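The Last Door in Wakell

By the time my mother got to the bottom of Cuevas Street it was past seven in the evening, and she had knocked on every door on the sheet but one. I was nine that fall and my job was to hold the flyers, which I did with both arms, the way you'd carry a cat that wanted to get down.

She was not running for anything herself, I should say. She never would have. She was out for the woman who wanted the county seat, the one who had promised to keep the Cusedden bridge open, and since my mother drove that bridge twice a day to get to work, she took the whole business personally. The other side had money from the Asix company (they owned the gravel pit, and wanted the road for it) and their signs were printed on both sides. Ours were printed on one. If you came into town from the east, you'd have thought we weren't even trying!

"One more," my mother said, "and then I'll make you eggs."

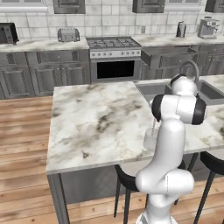
A story by the author of "Gravel Season"
Filed under: Fiction, Small Towns, Elections

The last house had a porch with a swing on it and a dog asleep under the swing, and the old man who came to the door had a napkin tucked in his collar. He looked at my mother, and then he looked down at me for quite a while, and then he asked if we had eaten.

My mother said we were fine, thank you, and could she ask whether he planned to vote.

"I've voted in every one since I came home from the service," he said. "Lost most of them."

She laughed, and I remember being surprised, as she hadn't laughed all week. She told him about the bridge. She had a little speech for it that I knew by heart, with the 23 minutes it would add each way to go around by the quarry, and the school bus, and what would happen if somebody on our side needed an ambulance. He listened to all of it, with his supper getting cold behind him, and when she was done he said he had helped pour the footings for that bridge when he was a young man and nobody had asked him one thing about it since.

So then of course she had to ask, and we had to come in.

We stayed until it was dark. He gave me a bowl of soup and the heel of the bread, and he drew the bridge for my mother on the back of one of our flyers, with every pier in it, and the place where the river had come up one April and taken their lumber clear down to the mill. She kept saying we ought to go, and then she'd ask him something else.

In the end our woman got 1,344 votes, and she lost by 200. My mother heard it on the kitchen radio and turned the radio off and washed a pan that was already clean. The bridge stayed open another two years anyway, while they argued about who would pay to close it.

She kept the flyer with the drawing on it. It was on our refrigerator all through that winter, and when we moved she wrapped it in a dish towel and carried it on her lap.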